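Keeping a Two-Armed Folding Cell Running

By the staff of Tulley Quarterly

The first job of the day at Retimell's folding cell is done with a flashlight and a rag. Before either arm is powered up, the operator on shift looks over both grippers, wipes the jaws and runs a finger along each cable from the forearm to the wrist. It takes 15 minutes when nothing is wrong.

The cell is a pair of arms set up to handle things that bend. Paper, clothing and soft packaging all pass through it, and each behaves differently between a set of jaws. Retimell has run it since March in a second-floor room in Hnatiuk, with daylight on one side and work surfaces covered in cardboard.

The cardboard was an early change. Bare tabletop was slick, and a sheet of paper would skate away the moment a fingertip touched it. Cardboard holds the sheet a little and forgives a gripper that comes down too low. It also wears out. The crew replaces it when the surface gets fuzzy or a corner starts to lift, then marks the reference points again with tape and checks both arms against them.

Most of the upkeep is in the last few inches of the machine. The housings are printed in-house, and the screws that hold them work loose with vibration. The shop's rule is to check every screw by hand at the start of a shift and never to add a turn to one that is already snug. Printed plastic strips easily — a housing with a stripped hole goes in the bin, and a new one takes most of a night to print. The log kept on the cell shows 1,349 hours of running time and 12 housings replaced.

Cables come next. A cable that is too short tugs on the wrist at full reach, and one that is too long can catch on the other arm when they cross. The setup sheet calls for a loop with enough slack for the wrist to turn all the way in both directions. After any cable is moved, the arms are driven slowly through their whole range with a hand on the stop button.

Calibration is the part that eats the schedule. Each arm can be accurate on its own and still disagree with its partner, and with paper the disagreement shows up as a crooked crease or a torn corner. Elix, the in-house program that lines up the two arms, walks them through a set of shared points on the table. Retimell wants 95 percent of those points within tolerance before work starts. If the figure comes in lower, the usual cause is a wrist that was bumped during cleaning.

Paper folding is the test the crew likes best after a repair. A square sheet is cheap, and its creases show what each hand did.
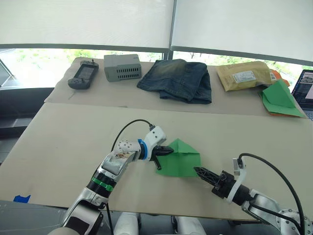 The left gripper presses on the edge of a folded green sheet while the right one stops just short of the opposite corner.

Jaws with different shapes need different settings, so the sheet for each arm is kept separately and dated by hand. Swapping a gripper means a new entry, a fresh calibration and about an hour of slow trial folds before the cell goes back to normal speed.

At the end of the shift the arms are parked low, power is cut and the log is filled in. Scuffs on the casings are left alone. Anything loose, cracked or pinched is written down for the morning.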